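The Slow Part Is the Examples

Mindmont has its office above a tire shop, and most of what the company makes never leaves a hard drive. Its product is called Gover. It is a control program for small robot arms, the kind that sit on a bench and move parts from one spot to another. Gover learns by copying. Somebody steers the arm through a job, the computer saves every joint angle along the way, and after enough rounds the program is supposed to be able to do the job alone.

The hard question is how many rounds are enough. Mindmont started the year with 100 for each task, all of them steered by hand inside a simulator. By June the team had thrown out 63 of the first batch and started over.

The job sounds simple. An arm has to pick up a few small things from a flat surface and put them in a tray. A few of the things are long and flat. Others are cubes. At the start of every round the simulator puts them down in new places, along with bits of clutter that the arm is supposed to leave alone. A person then takes the controls and does the job once, from start to finish, at a steady speed.

The first batch was bad because the people at the controls were too good at it. After a day of practice they took shortcuts. They slid pieces along the surface, nudged cubes with the side of a finger and dropped things from a height when they knew it would work out. Gover copied all of it. It learned the nudge before it learned the grip, and it nudged cubes that were nowhere near the tray.

So the company wrote rules. Come down from straight above. Stop before closing the fingers. Don't push anything that can be lifted. If a grip goes wrong, back off, go up and try again, and leave the mistake in the recording.
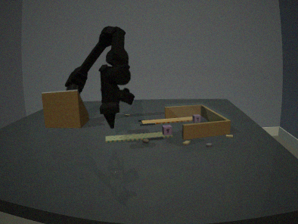
Pfister wrote in to say that leaving mistakes in is asking for trouble, and that a shop which trains on bad grips will get bad grips back. Plenty of people in the field feel the same way. Mindmont's answer is that the mistake matters less than what comes after it. A program that has only seen clean runs has no idea what to do when a cube tips over. In the company's own tests, the version trained with recoveries got stuck less often, though it also took longer to finish.

The simulator is a package called Kestomeo. It handles the physics and draws the room, and it lets the team change the light, the position of the tray and the spot the arm starts from. A reset takes 3 seconds. On a real bench a person would have to put every piece back by hand, and that alone can eat up half the working day.

Simulation has its own costs. Contact is the worst of them. Thin, flat shapes are hard for the physics to get right, and now and then one will jitter against a finger or pop loose for no good reason. Rounds like that get marked and pulled. The people doing the steering are told to hit the flag key the moment they see it, and to keep going anyway so the file closes properly.

There is also the matter of viewpoint. An arm that looks clear from one side can hide its own fingers from another. Mindmont saves more than one view of its rounds and checks that the pieces can be made out in at least one of them during the grip. When they can't, the round is kept for motion only and left out of the vision training.

Dull light is left in on purpose. Early on, every round was bright and even, and Gover did well until it was shown a gray afternoon. Now the lighting changes between rounds, and the steering crew complains about the dark ones.

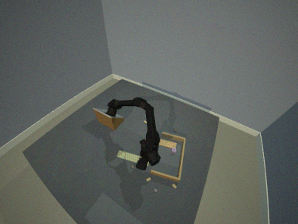

How long does it take to record one round? A clean one takes 70 seconds from the first movement to the arm going back to rest. A round with a recovery in it can run to twice that, and the crew is asked not to rush it.

Those times add up, and so does the wear on the people. Steering is done with a handheld controller, in short shifts, with a break after each one. The log shows that flagged rounds go up late in a shift. The company tried longer shifts in the spring and went back to short ones in two weeks.

Every saved round gets watched once by somebody who didn't record it. The reviewer plays it at double speed, looks for pushing and for late flags, and types a one-line note. The notes have become useful in their own right. When Gover does something odd, the team searches them first, and usually finds a few rounds where a person did the same odd thing.

The second batch is nearly done. After that, Mindmont plans to move a smaller set of tasks to a real arm on a real bench, using the same rules and the same review step. The bench has been ordered. The controller cables, which were supposed to come with it, are on back order.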